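September, shop notebook, web side

Dumudix gallery loader, continued from the last entry

Picked this up again at 9:40. State of things as I left it: the thumbnails on the Dumudix portfolio page load fine on the first visit and come in out of order on the second. Ga-eun Cho saw it on her laptop and I could not get it to happen on mine until I cleared nothing and just hit back, then forward. So it is a cache matter. The loader counts "load" events to know when to hide the gray cover. Cached files fire before the listener is attached, the counter never reaches the total, and the cover stays up until the timeout kicks in.

Tried first: moving the listener above the line that sets the source. Fixes Firefox. Safari still sticks on one or two thumbnails, different ones each time.

Tried second: checking the "complete" property on each thumbnail after attaching the listener, and bumping the counter by hand if it is already true. Now Safari is fine, but in Firefox a few get counted twice, and the cover goes away early. You see half a gallery for a moment. Added a flag on each element so it can only be counted once. Both browsers good after that. Ran it with 108 thumbnails, which is the full Urnley set plus Choo, and the counter ended on 108 every time.

Left the timeout in at 3 seconds. Kyung-hwa wants it gone on principle. I would keep it until we know what the old tablets do.

11:15. Fade between slides. The old script stepped the opacity in a loop and it stutters when the menu is open. Replaced it with a CSS transition, 200 ms, and a class that gets toggled. Much less code. The one snag is that the first slide does not fade at all, it just pops in. Adding the class in the same pass that creates the element means the browser never draws the start state. Reading offsetWidth in between forces it to draw. It looks like a mistake in the code, so I put a comment on that line. Please don't clean it up.

A-yeong asked whether the page needs any of this if we switch to the built-in lazy loading. Partly. The attribute takes care of when a file is fetched, but the cover and the fade still need to know when it has arrived. I told her I would try it on a branch after the Dundent pages are out.

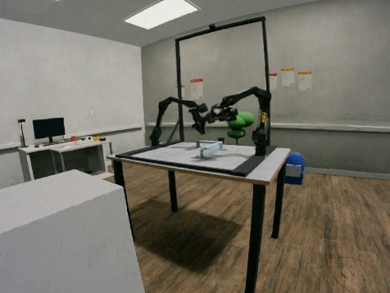 Render, two-arm table and gantry.

Captions. They come from the alt text now, so whoever uploads only types once. Tae-yang doesn't like this and I think he has a point: alt text and a caption do different jobs, and a screen reader ends up saying the same thing two times over. For the moment I have put aria-hidden on the caption when the two strings match. Better answer is a second field in the upload form. That is on Ga-eun Shin's list, she owns the form.

Long captions wrap under the next thumbnail at narrow widths. The float was the cause. Switched the row to flex with wrap on and took out the clearfix, which then broke the footer on the Choo page because the footer was leaning on that same clearfix. Put it back for the footer only. There are at least two other places in the stylesheet that use it and I have not checked what depends on them.

2:30. Feed. The news feed was cutting posts in the middle of a tag, and readers were showing everything after the cut in italics. The excerpt function trims by characters before it strips the markup. Swapped the order. Also made it cut at the last space, so no more half words. Existing entries will not change until they are saved again, or until the feed cache is emptied. I emptied it on the test site only.

Noticed while in there that the dates in the feed are in server time and the dates on the page are in local time. Posts put up late in the evening show a different day in each. Not touching it now.

Things that did not work, so they don't get tried again:

Preloading the next slide on hover. Nice with a mouse, does nothing on a phone, and it fetched full-size files for people who were only moving across the page.

Putting the slide number in the address. Works, but the back button then goes through every slide before it leaves the gallery. replaceState would fix that. Asked Kyung-hwa if the client wants shareable slides at all, no answer yet.

Open:
- old tablets and the timeout
- other uses of clearfix
- caption field (Ga-eun Shin)
- feed dates
- lazy loading branch, after Dundent

Loader and fade are committed. The feed change is in a separate commit so it can go live by itself. A-yeong is reading through both.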